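Limescale in a kettle gives way to white vinegar and patience. Fill to the halfway mark with equal parts vinegar and water, bring it to the boil, then go and argue with someone for 20 minutes. Rinse twice, unless you enjoy tea with a hint of chip shop.

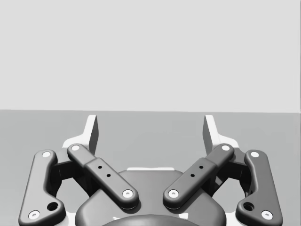 *Hestthorpe, February*

Worktops next. Gráinne Geraghty swears by bicarb paste for tea rings, left on overnight. I swear at it, mostly, as it dries like grout. Ten minutes does the job, then a damp cloth.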